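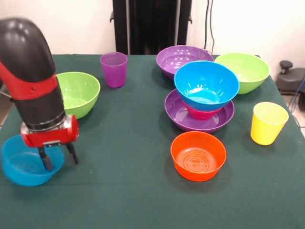
Bowls and cups on the green cloth, with the arm at the blue bowl.

About Carness

Carness is a small company in Lusville that teaches robot arms to do ordinary household and kitchen jobs. We teach them the way most of us learned those jobs ourselves, by having someone patient show us. A person takes hold of the controls, does the task through the arm, and the arm's movements are recorded along with what the cameras see. Do that enough times, with enough different bowls in enough different places, and you have something a robot can learn from. We have been at it for a good while now and we still find it a pleasant way to spend a working day.

If you have come to this page because you are thinking of sending us work, or because you are thinking of coming to work here, or simply because your niece told you she has a job moving bowls around with a robot and you wanted to know whether that was a real thing (it is, and she is very good at it), we hope you will find what you are looking for.

How we started

The company was founded by Paavo Peltonen, who had spent many years repairing packing machinery and had grown tired of writing out instructions for movements he could have shown somebody in a few seconds. He bought a secondhand arm, set it up in the back of a former upholstery shop, and spent most of one winter teaching it to put a spoon in a mug. His notebooks from that time are still on the shelf by the kettle, and new people are welcome to read them, though the handwriting takes some getting used to and a fair number of the pages are about the heating.

The first paying job came from Munteanu, a maker of kitchen fittings, who wanted to know whether an arm could sort mixed tableware without being told the exact size and place of every piece. We said we would try, and we borrowed every bowl we could from our own kitchens to do it. That project lasted through to May of the following year and it more or less decided what sort of company we would be. We stopped taking repair work, we found a proper lease on a larger room, and we bought a great many bowls.

What we do all day

Most of our work is tabletop work. We lay a cloth, put out the things the customer cares about, and an operator guides the arm through the job from start to finish. Stacking and unstacking is our bread and butter, and sorting by color, clearing a table and setting it again all come up a lot. Lately we have been doing a long run with bright plastic bowls and cups - purple, lime green, orange-red, yellow and several blues - and people who visit tend to say it looks like the tail end of a children's party.

There are two ways we show a robot what to do. In the first, which we call hand guiding, the operator stands at the table, takes the arm by the wrist and moves it directly. It is slow and a bit tiring on the shoulders, but it is a lovely way to learn how an arm wants to move, and everybody who joins us begins with it. In the second, the operator sits at a desk with a pair of hand controllers and drives the arm from there. We do most of our recording that way these days, using a control program called Vokar that we wrote ourselves and have been mending and adding to ever since.

A bowl is a harder thing to pick up than you might expect. One finger of the gripper has to go inside the rim and the other has to stay outside it, and both have to come down far enough to hold without pushing the bowl along the cloth. When bowls are nested it gets fussier still, as the top one may be sitting at a tilt and the rim you want may be pressed right up against the neighboring one. Our operators learn to slow down in the last little stretch before they close the fingers. We never speed up a recording afterward, so whatever patience the operator had on the day goes straight into what the robot learns.

We keep the mistakes too. If a cup goes over, the operator carries on and stands it up again where that can be done, and the recording is marked so that the customer can decide whether to use it. Some of our customers have asked for nothing else for weeks at a time, and we were glad to oblige them, though it does feel odd to be praised for knocking things over.

The room

We have 2 recording tables in the main room, each with its own arm and its own fixed camera, and a quieter room at the back where the recordings are watched through and labeled. Our shelves hold 338 pieces of tableware, every one with a number in the ledger and most with a nickname as well. The cloths are washed often and swapped often, because a robot that has only ever seen one cloth can be thrown badly by another. A full set for a customer usually runs to 700 recordings of one task, and with each set we send a plain written account of how it was made, who operated the arm and what was changed along the way.

The people

We are a mixed bunch. Among our operators there is a former dental hygienist, a piano tuner, two people who came to us straight from school, and a man who drove a crane at the docks and has the steadiest hands any of us has ever seen. Only a few of us studied engineering. What we look for is care, a decent amount of patience, and a willingness to watch your own recordings back without wincing too much.

Training takes as long as it takes. New operators spend their first 125 recordings alongside somebody experienced, and none of those go to a customer. Nobody sits at the controls for more than an hour without a break, and the afternoon break has cake in it whenever Paavo has been near the bakery. He still takes a turn on the arm most weeks, by the way, and he still prefers hand guiding.

Working with us

If you have a task you would like shown to a robot, the best thing is to send us the objects themselves. Drawings are fine and videos are better, but we have learned more in five minutes with the real bowl in our hands than in a whole afternoon of email. Tell us which arm and gripper you use, how big your table is, and what you would count as the job being done properly. We will make a short trial set, usually of a couple of dozen recordings, and go through it with you before anybody agrees to anything larger.

We are also very happy to have visitors. Schools come by quite often, and we let the students have a go at the controllers under supervision, starting with a single cup on an otherwise clear table. Our next open afternoon is on 7 Mar 2020, from one o'clock until five, and there is no need to book unless you are bringing a group. Please come in by the side door on the courtyard - the front one sticks.

For job openings, ask for the operators' desk when you call. You don't need to send a long résumé. A page about yourself and the sort of work you have done with your hands is plenty, and we reply to everyone who writes, even if it sometimes takes us a week or so to get to it.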